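Why did the robot stop with its arm in the air?

Hello again! Last time I promised you a story about a robot getting something wrong, so I've saved you a good one. It's about our kitchen robot, which we call Flullar. (Kaede picked the name and I still can't say it without smiling.)

Flullar has 2 arms, and at the end of each arm is a gripper, a sort of hand that can squeeze. When you pick up a mug, your skin tells you how hard you're squeezing. Flullar hasn't got skin, so it has a little sensor in each gripper instead. A sensor is a part that measures something and sends the answer to the computer as a number.

Back in February, Flullar was tidying up when it stopped dead. It had hold of a tea towel, it was halfway through lifting it, and then nothing! The arm just stayed up there. I thought the battery had gone flat, but all the lights were on.

Haris and I looked through the log, a kind of diary that the robot writes about itself. The squeeze number is meant to stay under 70 when Flullar holds cloth. The log said it had jumped far past that, then dropped to zero, then jumped again, 13 times in a row. Can you squeeze a tea towel, let go and squeeze it again that fast? I tried and I can't!

So the sensor was sending nonsense. The trouble was a wire inside the wrist. Every time the wrist bent, the wire bent too, and after months of bending (try it with a paper clip, but ask a grown-up first) it had started to crack. Engineers call this an intermittent fault, meaning it comes and goes. They're horrible to find.
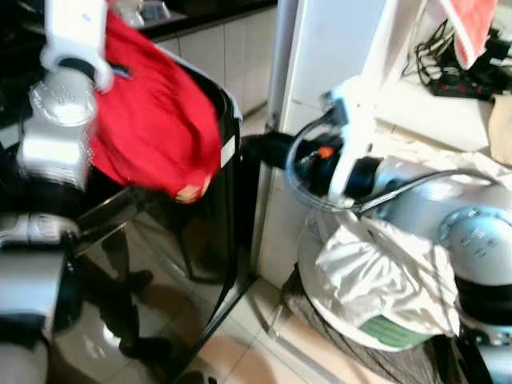 Cloth is tricky for a robot even when all its wires are healthy. It flops and folds and never hangs the same way twice, so the computer leans on those squeeze numbers quite a lot. If they're wrong, it might drop the cloth, or grip so hard that it strains its own motors.

Stopping was the right thing to do, then. Flullar has a rule: if the numbers make no sense, keep still and wait for a person. We call that a safe stop. And we have a rule for us as well, which is that no one puts their fingers near a stopped arm until the power is off. It might start up again!

Haris fitted a new wire with a bigger loop in it, so it bends more gently. Reiko now checks both wrists every morning, and she lets me hold the torch.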